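Temporary Fixing of Small Cylindrical Parts to Plywood with Duct Tape

Project report, Workshop Methods course, Flovcombe

1. Purpose

The project compared three ways of holding a small cylinder on a flat plywood board without drilling, gluing or clamping. The intended use is bench work in which the part has to be removed later and the board used again. The methods were a full wrap of tape over the top, a loop of tape underneath, and two separate strips applied at the sides.

2. Materials

The boards were light plywood offcuts from the course store, cut to a length of 300 mm. They had been used in earlier projects and were not sanded. Surfaces were wiped with a dry cloth before each trial. The tape was silver-gray duct tape from one roll, supplied by Leitner. Pieces were torn by hand, so their edges and lengths vary.

The load was applied with a hanging container filled with water in steps of 5 g. The container was weighed on a Trinura bench scale. Readings were entered by hand and copied into a spreadsheet the same afternoon.

3. Method

For the side strip method, the cylinder is placed on the board and held with one finger. The first strip is pressed onto the wood and then up against the side of the part. The second strip is applied on the opposite side. The two strips do not have to be the same size. The top of the part stays clear of tape.

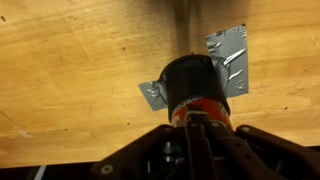

Figure 1. Side strip method: cylinder with black cap and orange-red body, duct tape on both sides, on plywood.

The strips in Figure 1 are of unequal size, and the smaller one runs at an angle. Creases can be seen in the larger strip and wrinkles in the smaller one where it meets the cap. Creasing was recorded in the log but not treated as a fault, as it was hard to avoid when the tape had to pass from a flat surface to a curved one. The board also has light scratches and scuffs. Scratched areas were not excluded from the trials.

4. Results

A total of 22 trials were run across the three methods. The highest load before the tape lifted was 391 g, reached with the full wrap. The side strips came second. The loop underneath was the weakest, and its results were the most scattered. In the side strip trials, release began at the end of the smaller strip in most cases.

5. Discussion

The full wrap holds best but covers the part, so any marking on it is hidden. Side strips leave more of the surface open and can be replaced one at a time. For light work this is the preferred method. Strip length was not controlled, and this limits the comparison. Room temperature was not logged.

A second series with cut strips of fixed length is planned for October, using new board from Plisia.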